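Director's Diary: October
By Ritva Eskola, Ploltis Music Library

The Library reopened to borrowers on Saturday after the rehousing of the choral collection. The doors opened at the usual hour and the first set left the building before the lamps in the reading room had been switched on. It was the Seppälä chamber choir, returning for the winter cantata they had on loan last year, and they asked for the same copies, on account of the breath marks.

I record the state of the collection for the benefit of whoever keeps this diary after me. The shelves on the lower floor now hold 1,491 choral titles. Of these, 890 have been checked against the old card catalog, and the cards corrected where the two disagreed. Most of the disagreements concern voicing. Our predecessors had a habit of entering anything with a divided alto line as a work for women's voices, and several pieces for full choir have therefore been sitting among the treble repertoire for decades without being requested by anyone who could have sung them.

The second kind of error is more difficult. A number of sets carry the stamp of the former lending office at Pranau, which closed before any of the present staff were appointed, and whose numbering ran in parallel with our own. Two works may thus bear one shelf mark. We have decided to keep the Pranau numbers in pencil on the inside cover and to issue new marks in our own series. Pirjo Karppinen proposed a prefix letter instead. I considered this with some care and decided against it, as our borrowers already have trouble reading the labels in dim rehearsal rooms and a further character will not help them. 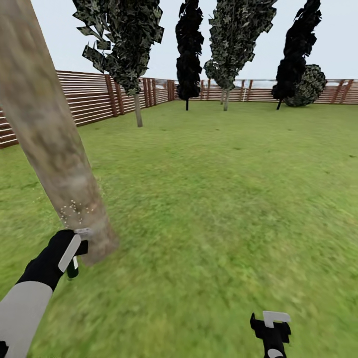

The question of pencil markings occupied most of Monday's staff meeting. The Library's rules state that all markings must be erased before a set is returned. In practice the rule is observed by perhaps half of our borrowers, and those who do observe it often damage the paper in the attempt. The older printings suffer most. I examined a set of psalm motets in which the bass part had been rubbed so thin at one page turn that the notes on the reverse could be read through it.

It was agreed that the rule will be relaxed. From the new year, soft pencil may be left in place, provided that it is legible and concerns the music. Remarks about conductors are to be removed, as before. Ink of any color will continue to be charged as a replacement copy. Mrs. Karppinen will prepare the wording for the loan form and has been asked to keep it to one side of the sheet.

The new storage boxes from Plolum have been delivered and are satisfactory. We took 200 in the upright format. They close firmly, they accept our labels, and the octavo scores stand in them without slumping. The folio sets will remain flat in the old drawers. I had hoped to retire those drawers this year, and the intention is carried forward.

On Wednesday the weather was mild enough for the correspondence to be done out of doors. I answered eleven letters before lunch, of which the longest concerned a missing second tenor part.

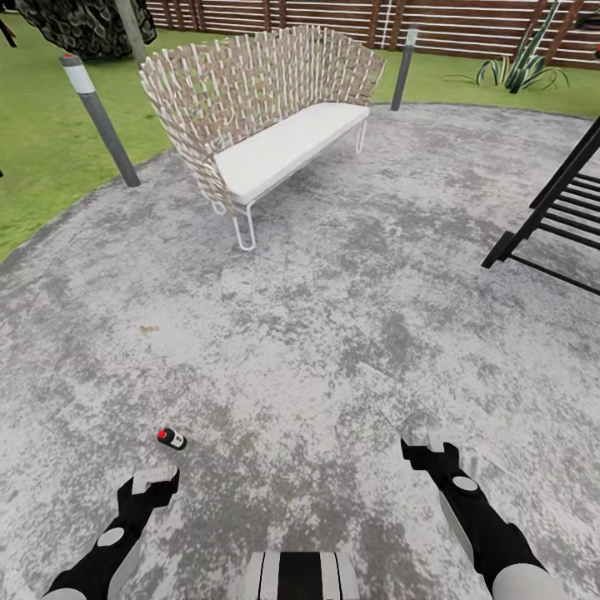

White bench with woven backrest, on the patio.

The missing part deserves a note of its own. The borrower maintains that the set was one copy short when it was received. Our issue slip shows a full count, signed at the desk. Both statements were evidently made in good faith. I have come to believe that the part was lost inside the building, at the time of the move, and that it will be found folded into another work of the same size and cover color. Gray covers were used by one publisher for nearly everything, and the drawers contain a great many of them. I have written to the borrower withdrawing the charge and thanking them for their patience, and the search will proceed drawer by drawer as the remaining titles are checked.

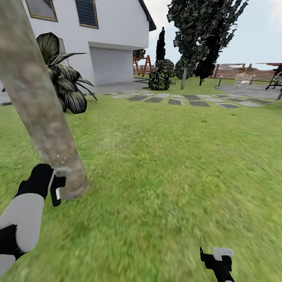 Requests for Christmas repertoire are arriving earlier than they did last year. Three choirs have applied for the same set of carols for the same weekend. Under the current rules it goes to the first applicant, and the others have been offered the alternative edition, which is a tone lower and has a different text in the third verse. One has accepted. The other wishes to know whether the texts may be sung together, and I have replied that the Library does not advise on performance.

Remaining for next month: the loan form, the Pranau numbers from the letter M onward, and the hinge on the second folio drawer.

Contact the Library desk | © Ploltis Music Library | Back to top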